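Notes for Tuesday. Bring the label from something you sleep under, or copy it down.

## Session 4: What does "warm" mean on a label?

Last session we looked at fiber content, where the law sets rules and a seller can get in trouble for lying. Warmth is looser. A blanket can be sold as "extra warm" with no number behind it, and when there is a number you should ask where it came from.

### Blankets don't make heat

You do. A blanket slows the loss. Most of the work is done by still air held in the fabric, which is why a thick, light thing can beat a thin, heavy one. It follows that "warmer" always needs a second half. Warmer than what? At what thickness? With how much wind?

Lab testing usually uses a heated plate. The sample goes on top, and the lab measures how much power it takes to keep the plate at a steady temperature. I have no quarrel with the method. My quarrel is with what happens to the result on its way to the package. The plate is flat and lies still. A sleeper has knees, rolls over, and lets cold air in at the neck.

### The Kunar claim

The Kunar brochure (handed out last week, keep it) says that 62 percent of users "slept warmer." Some things it leaves out:

- what they slept under before
- the bedroom temperature
- whether they had paid for the blanket or been given it
- how many people were asked

The last one is in the small print on the back: 73. I would not throw the survey out, but it tells you how people felt about a new blanket. People tend to like new blankets.

### The Arruda claim

Arruda does better on sample size, with 1,877 replies, and worse on everything else. The form went out with the warranty card. Anyone who sent the blanket back in the first week never saw the question. A large number of replies doesn't fix that. Students lose points on this every year, so read the paragraph again.

### Quilting and pile

Two ways of holding air. In quilting, stitches keep layers or filling from sliding, but every stitch line is also a place where the fabric is squeezed thin. More stitching looks richer in the store and may well be colder. Fleece uses a raised surface. It holds air nicely until wind goes through it or the pile gets matted, and sellers like to test it new.

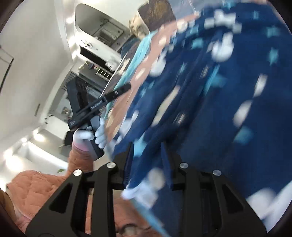
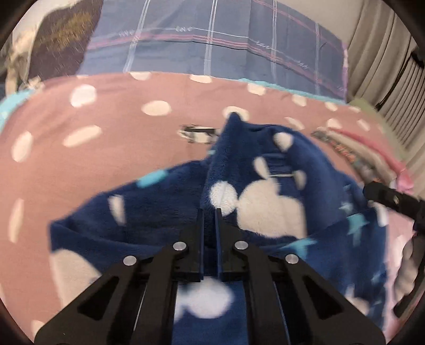 Quilted fabric in the first, navy fleece in the second.

*Photos: Noreen Mac Mathúna / Cladau study collection*

### Washing

"Keeps its loft wash after wash" is a claim about change over time, so there should be a before and an after. Ask for both. Ask also for the wash temperature and the drying method. The Broltimness report gives 60 degrees Fahrenheit for the test room and nothing at all for the water. I wrote to them and got the brochure again.

### For next time

Take your label and mark each phrase as **measured**, **asked**, or **just said**. Then pick one phrase from the last group and write half a page on what test would be needed to back it up. Don't tell me the product is bad. You don't know that yet, and neither do I.

Reading: the Broltimness report, methods section only. Skip the foreword.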